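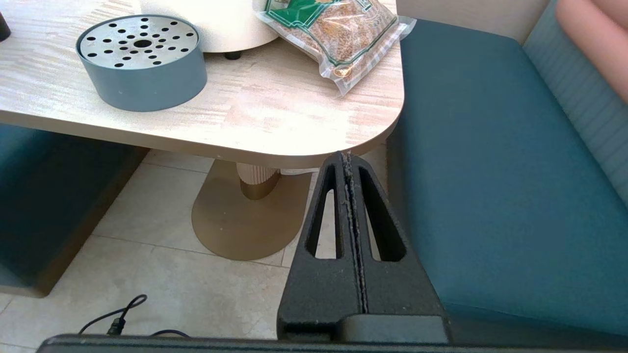
The delegation from Rurnville was received at the Wirkbridge demonstration room at five minutes to ten. Visitors were asked to sign the register, to silence their telephones, and to remain on the teal seats until the arm had been returned to rest.

Ms. Elba Quezada, Director of Public Programs, read the statement of welcome. The arm, she said, would handle a bag of grain in the manner of a household attendant. It had performed the task 2614 times. Questions would be taken afterward, in writing.

"Does it know what is in the bag?" asked Mr. Pascual Acuña, who was the oldest member of the delegation and had not brought a pencil.

Ms. Quezada replied that the contents were not relevant to the task.

Mr. Acuña considered this. He had managed the grain store at Vunorness for most of his life, and in August the dust had come home with him in his cuffs. He asked that his remark be entered in the record, although he had not yet made one.

The operator, Mr. Nahuel Vergara, began the demonstration. The arm rose beside the table, turned toward the bag, and stopped. Its two fingers opened, then closed. Mr. Vergara consulted his screen and reported that the system was awaiting a confirmation.

"It is deciding how to pick it up," said Mr. Acuña. "With a full one you take it from underneath. From the top, you will tear it."

Mr. Vergara looked to Ms. Quezada, who looked to her printed schedule. The schedule allowed 180 seconds for this portion of the visit. She inclined her head.

The approach was changed. The arm went down slowly, slid one finger beneath the bag, and lifted. The delegation applauded in the prescribed manner. Mr. Acuña did not applaud. He was leaning forward on the seat with both hands out, palms up, at the height of the table, and he kept them there until the bag had been set down.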